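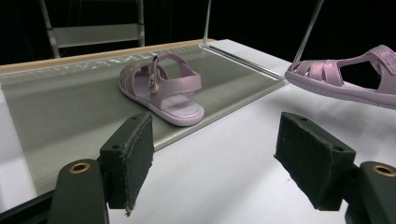
FOR IMMEDIATE RELEASE - January

**Cordeiro kids' shoe swap moves to bigger hall, adds free fitting and repair table**

CORDEIRO - Outgrown shoes, good ones, going back out the door on new feet. That's the plan again this winter as the Illeleck Shoe Swap returns for its fourth season, in a new spot: the old Undoletti hall on Mill Street. More floor space, real parking, a ramp at the side door.

Last season families traded 2669 pairs over six weekends. Organizers had set up for 1125. Lines went out to the sidewalk most mornings and the toddler sizes were gone before lunch, hence the move.

"We ran out of tables, we ran out of bags, we ran out of size nines," said Itziar Olmedo, who started the swap. "Parents were very nice about it. We'd still like to do better."

**How it works**

Bring a clean pair, take a pair. No pair to bring? Come anyway, the first 400 pairs each weekend are set aside for families with nothing to trade. No forms, no proof of income, no questions at the door.

Sizes run from baby first-walkers up to youth 6. Sandals, sneakers, rain boots, snow boots, school shoes, dance shoes, cleats. Summer shoes are welcome in winter and get put out with everything else - plenty of people shop a season ahead, and kids who are in a size 11 now will want something for the warm months.

Please check before you come:

- both shoes, same size, tied or clipped together
- buckles, straps and zippers that close
- soles with some tread left
- no mold, no cracks through the sole

Laces missing is fine, we have laces.

**New this year**

A fitting corner, open from 9 a.m. until closing. Staff will measure both feet, standing up, socks on. Kids' feet can be different sizes and plenty of parents haven't had them measured in a while. Takes two minutes.

Also a repair table run by Kipchumba Obura, a shoe repairer with a shop in town. He will do small fixes on the spot: loose straps, stuck buckles, an insole that's come up. Bigger jobs he'll look at and tell you if its worth doing.

"A lot of kids' shoes get thrown out over one strap," Obura said. "Bring it in a bag, I'll have a look. Glue needs time though so don't plan on wearing them home."

**Support**

Tornex, the local shelving supplier, is lending 100 racks for the season and has put up the cost of the hall through the end of March. Shoes left over after the last weekend go to the Illeleck school closet, which hands them out thru the year.

Olmedo said the swap is most short on wide widths, boys' dress shoes and anything waterproof. Drop-offs are open now, weekdays 4 to 7 p.m., side door of the hall. Please don't leave bags outside overnight. They get rained on and then we can't use them.

**Details**

What: Illeleck Shoe Swap, season four
Where: Undoletti hall, Mill Street, Cordeiro
When: weekends, 9 a.m. to 2 p.m., late January to early March
Cost: free

Press are welcome at the setup morning, doors at 8 a.m. Olmedo and Obura will both be there and availble for interviews. Please ask parents before photographing children.

Media contact: Itziar Olmedo, Illeleck Shoe Swap, at the hall during drop-off hours

###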